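Looking after leather shoes

Most leather shoes wear out early from neglect between wears. Leave a day between wearings if you can. Leather takes up moisture from your feet and needs time to let it go, and a pair worn two days running never quite dries.

Brush off dust and grit before you do anything else. A horsehair brush is best but a soft nail brush will do. Wipe the uppers with a barely damp cloth, take the laces out, and let the shoes air for an hour. Laces can go through the wash in a sock with the end knotted.

Put on less polish than you think you need. Cream first to feed the leather, wax after it for shine — thin coats, small circles, a bit more at the toe. Wait 15 minutes between coats and buff with an old cotton T-shirt. Match the colour on black and navy. For everything else, neutral is safer.
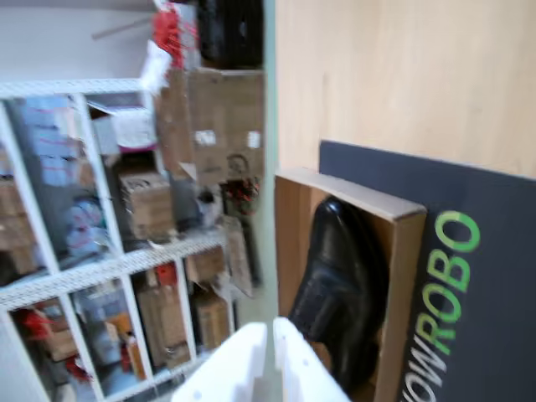 Salt stains come up with equal parts white vinegar and water. Dab, don't scrub, and go over the whole panel so you don't leave a tide mark. Condition the leather once it's dry.

Wet shoes should be stuffed with newspaper and laid on their sides, well away from the heater. Change the paper after 2 hours and again before bed. Direct heat cracks leather and softens the glue in the sole.

Cedar trees are worth the money for good pairs. For the rest, rolled newspaper holds the shape well enough.

Check the heels in June, before the worst of the wet. Once the rubber cap is worn through you're grinding away the heel block, and that's a much dearer repair.

— Shaimaa Zaki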